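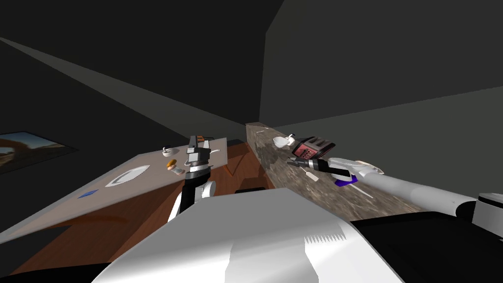 Two hours on the controllers before lunch and I still want to go back in! I was driving both arms in the kitchen sim, the one with the granite counter and the desert picture on the wall, and my wrists have finally stopped fighting it. The trick (Kasun Wijesinghe told me this in my first week and I ignored him) is to move my own hands at half the speed I think I need. The arms lag a little behind me, and if I rush, the lag turns into a wobble, and the policy learns the wobble too.

We keep 4 demos out of every 6 at the moment. I'd love that to be higher, but the keepers are getting really smooth. The set stands at 605 now -- I remember when Vandonent was thrilled with a handful.

The left arm is my problem child. I park it upright over the table while I work on the counter side, then forget where I left my hand, and the first move back is always a lurch. Must practice that.
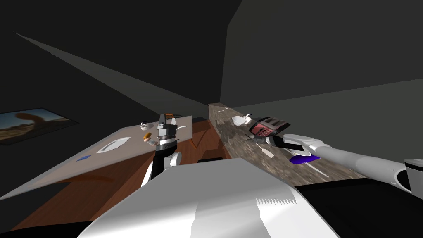
Karkside, May, late evening

Back in for a second session, all on the toaster. I love this one. It's a big boxy red thing with a black top, and I have to think about the angle of the whole wrist before I get anywhere near it. Kasun says come in low and slow. I like to start a bit higher, and we argued about it happily over noodles.

Hebden wants fresh demos by the time the Rostham people visit, with the teapot next. A spout AND a handle! I've been practicing the grip on my own teapot at home, with my thumb and one finger, like a crab.

Charge the left controller before bed.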